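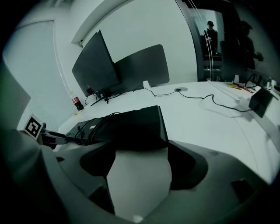

4. Recording your first episodes

An episode is one complete attempt at one task, from the moment you press the record button to the moment you press it again. The Pliltus hand tool will save anything that happens in between, including you looking for your glasses. Before you press anything, stand at the desk with the tool held level and check the preview. You want the finger pad in view and a good stretch of desk beyond it, the way a black monitor on its stand and the long black cable running over the desktop both sit comfortably inside the view when the tool is held at the near side. The desk will look bent toward the edges. Leave it bent. The lens is wide, the software knows, and we have had two support tickets from people who tried to straighten it with a heat gun.

You should have finished Section 3 (Pairing and Charging) before starting. If the status light is still blinking amber, you have not finished Section 3.

4.1 Before you record

1. Put a fiducial marker upright where the tool will see it at the start of the episode. Clip it near an edge of the desk, pattern facing you. The clip holds on desktops up to 42 mm thick.

2. Wipe the lens with the gray cloth. The other cloth is for the finger pads and has grit in it.

3. Open Kotavstead on the laptop and choose New Session. Type a task name. Use a verb and a thing: "move bottle", "coil cable", "close box". Divya Murthy, who sorts the uploads at our end, keeps a list of task names that were no help to her, and "test", "test2" and "asdf real one" are at the top of it.

4. Squeeze the trigger fully closed, then let it open fully. Do this three times. The width reading should return to the same number each time. If it drifts, run Zero Width from the Tools menu and try again.

5. Check free space. A full card holds 647 episodes at the default setting. Episode 648 goes nowhere, and the tool beeps once, quietly, to mark the occasion.

Note: You don't need to clear the desk. A learning system that has only met tidy desks will be badly surprised by yours. Leave the chargers, the drinks and the pens where people leave them, and move a few of them between sessions. Do clear anything sharp, hot or confidential.

4.2 Recording an episode

1. Hold the tool by the grip with your index finger on the trigger. Keep your other hand out of it. The robot that learns from this may have only the one arm, and it will spend a long time waiting for the helpful left hand it saw in training.

2. Point the tool so the marker is in the preview and hold still until the light turns green.

3. Press record. Wait for the double beep.

4. Do the task at the speed you'd use to hand somebody a full cup. Faster than that and the image smears. Slower and you will lose the will to reach episode 60.

5. When the task is finished, open the fingers, back the tool away from the object and hold still for one second.

6. Press record again. Wait for the single beep.

7. Put everything back somewhere slightly different and repeat.

CAUTION: Do not pick up open drinks, live power adapters or anything heavier than the weight printed on the underside of the tool. The finger pads grip well until they don't.

CAUTION: Take a break every 20 minutes. The tool feels light when you unpack it.

4.3 Mistakes

You will drop things. If you drop the object and can pick it up again without using your free hand, keep recording — recoveries are worth having, and Juvska (the training side of the package) gives them their own tag. If the object leaves the desk, end the episode and mark it Discard by holding the record button for four seconds.

Do not discard an episode only for being clumsy. Hema Bangera wrote the review guidelines and her rule is printed on the quick-start card: if the task got done, keep it. She added "within reason" in the second printing.

Discard the episode if:

- the marker was never seen at the start
- your hand, sleeve or hair covered the lens for longer than a moment
- you did a different task from the one in the session name
- the beep you waited for turns out to have been the microwave

4.4 People in the background

The lens takes in a lot of room, including whatever is on the far side of a glass door. Tell the people nearby that you are recording, and get their agreement before you start. Turn on Blur Faces in Settings > Privacy before uploading. It works on faces only, so a visitor in a memorable shirt remains a visitor in a memorable shirt. Reflections in glass are checked as well, but look through the flagged clips yourself.

4.5 Uploading

1. Connect the tool to the laptop with the cable supplied. Longer cables will charge it and do nothing else.

2. Click Upload and leave the lid open.

3. Wait for the count on the laptop to match the count on the tool.

If the upload stops with error 1409, the clock on the tool and the clock on the laptop disagree. Unplug, run Sync Time, plug in again. You won't lose any episodes.

Note: Kuhlmann mounts bought before August need the adapter ring described in Appendix B. Without it the camera sits low and records mostly its own housing, in excellent focus.

Section revised 2026-07-21. For replacement finger pads, see Section 9.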